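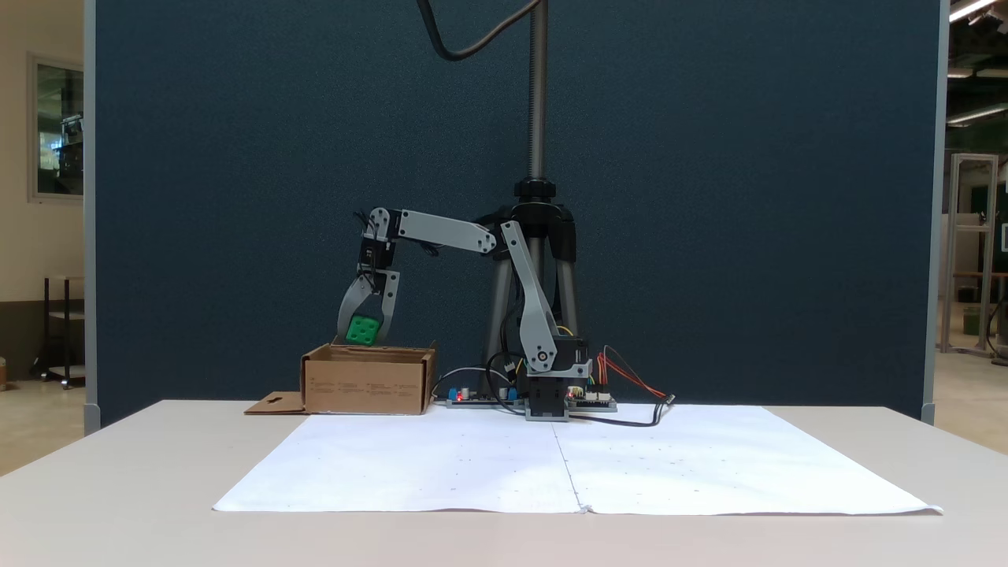 Packing and Keeping Small Things
Handout for the second session
Naima Amrani

Welcome back, everyone, and thank you for bringing so many boxes from home! I had hoped for a few and we now have a whole shelf of them, so please take your time choosing before we start.

Last time we talked about large items, which more or less tell you how they want to be packed. Today we come to the little ones: dice, game pieces, beads, buttons, keys, all the bits that end up at the bottom of a drawer. A small bright cube is easy enough to spot on a table, but put it in a deep box with a lot of other things and you may be hunting for it until February.

Choosing the box
An ordinary cardboard box is fine. Fold the flaps out of the way before you begin, so that your hand (and whatever is in it) has a clear path over the rim. If a flap has come off, keep it - a flat piece of cardboard makes a very good divider, and one with a cut-out in it can still be trimmed down.

Setting up the table
Put the box to one side and leave the middle of the table free for sorting. I like to spread white paper over the work area, two sheets taped together if one is too small. Colors show up well against it, and you can pencil a light grid of dots on it if you want to lay things out in rows. Ernő Farkas showed me that last year and I have done it ever since.

Filling
Heavier pieces go in first. Lower each one until it is just inside the box and then let go, especially with anything painted. Anything smaller than a die should go in an envelope or a lidded tin before it goes in the box. Write the label on the side that will face you on the shelf, and cross out any old printing that might confuse you later.

For next time
Please sort one drawer at home, 100 pieces at the very most, and bring the box with its label on. If you get stuck on what belongs with what, bring the muddle too - we will spend the first 14 minutes on those.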